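Notebook, chores bench - December
Entry by Impi Suominen

Continued from the grip force notes. Question for this block is still the one Hsieh put on the whiteboard: which of the household tasks could be left running without a person standing next to the stop button. Current answer is 2, wiping a clear tabletop and carrying the recycling box to the door. Dusting is the candidate for third.

Task list now stands at 17 chores after the Pliltano list was merged with ours. Several are duplicates under different names ("tidy cushions", "straighten couch"). I have left them in until the scoring sheet is fixed, otherwise the row numbers shift again.

Logged episodes for dusting: 1,383, all teleoperated. Of the last 40 autonomous attempts I would sign off on fewer than half. The arm motion is fine. Failures are nearly all contact: the pad is held a little too high and sweeps air, or it is pressed down and the wrist stalls. From across the room both look like dusting, so the video reviewers pass them. Scoring needs to be done on the surface afterward, with the tape test.

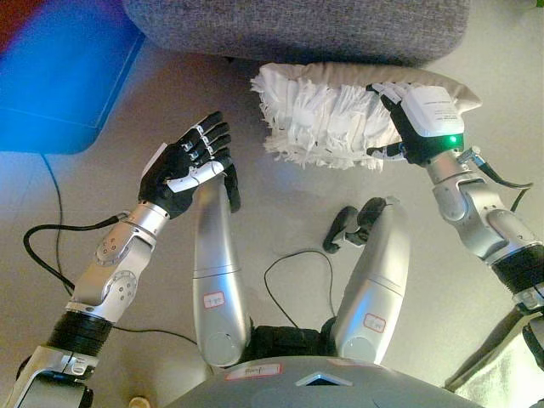

Low furniture is where the policy falls apart, and I want it scored separately from shelves and tabletops. The reach is down and forward, the legs take up the middle of the head view, and the target is a narrow strip of floor. Fringed pad in the right hand, left hand open and idle, gray sofa base straight ahead. The strips splay in all directions, so there is no clean edge for the tracker to hold on to, and the estimated pad outline jumps between steps. Suggest tracking the beige backing instead and treating the fringe as a fixed margin around it. The floor cables are a second problem. A pad dragged along the sofa front will sooner or later catch one, and the policy has no notion of a snag - it reads the extra load as friction and pulls harder.

Compared notes with Cekdale. They get better numbers with a flat microfiber block, but on bare shelves only, with objects removed first. Clearing the shelf is most of the chore, so I don't count it.

Brillau gripper pads: still waiting on the softer set. Do not retune grip force before they arrive.

To do: split the dusting score by height. Add a load cutoff at the wrist, start low. Redo tape test with the wider tape. Ask Hsieh whether "under the couch" is in scope or only the edge.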